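Grasp planner keeps picking the box edge over the flap
Forum > Manipulation > Planning and perception

paletteknife
Posted in March, 18 replies

Hello all, and thanks to everyone who helped with my calibration troubles over the winter. I'm back with a new one! We run the Kalla planner on top of Rorkura for depth, and the job is plain old cardboard next to a white table. The planner wants a clean top edge to pinch. What it gets is corrugated board, and it keeps proposing grasps right where the table and the plywood meet. 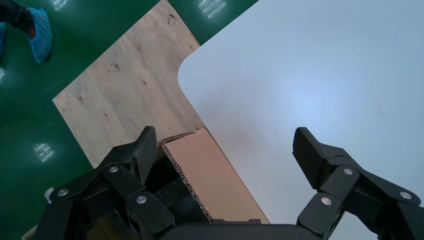
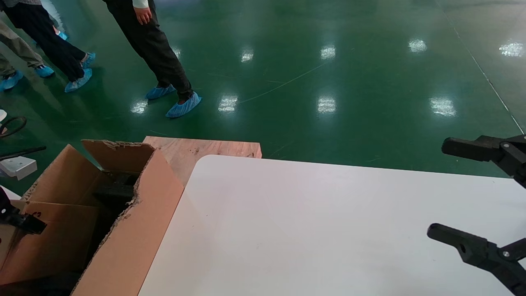
Same setup in both, different views.

Over the last batch of 36 attempts, 17 were thrown out by the collision check before the arm moved at all, every one of them complaining about the table plane. I've tried raising the plane margin and lowering it again, and I've gone through the logs with a large pot of tea. My hunch is that the plane fit swallows the plywood and the tabletop as one surface, but I'd love to hear from people who have been down this road.

drolow_dan
Your hunch sounds right to me. The default in Rorkura fits one dominant plane and stops. Set it to look for 3 planes and let the floor be one of them. I'd also mask the floor by color before fitting, because glossy green epoxy gives our depth sensors fits. Every ceiling light turns into a little hole in the world.

Ildikó Vida
I'm going to disagree with Dan, kindly! More planes will get you past the collision check, sure, but then you have a planner that trusts a bad edge. Torn corrugated board has no clean rim, and the normals there are soup. We had the same grief on the Furtună project and ended up scoring grasps from the wrist view only, with the head view used for getting close and nothing else.

drolow_dan
Wrist only is fine until the fingers block half of what you need to see, though. I'd fuse the two and lower the weight on the head camera as the gripper gets near.

Ildikó Vida
Fair, and if the extrinsics are good I have no quarrel with that — ours drifted, so I may be carrying an old grudge around.

paletteknife
Oh, this is wonderful, thank you both. Extrinsics were redone by Pei-shan Kwok this month and I trust them. Dan, does the plane count go in the launch file or the Kalla config?

drolow_dan
Launch file. The Kalla one gets overwritten on restart.

paletteknife
Found it. Running the three-plane version tonight with the wrist view weighted up, and I'll post the logs in this thread.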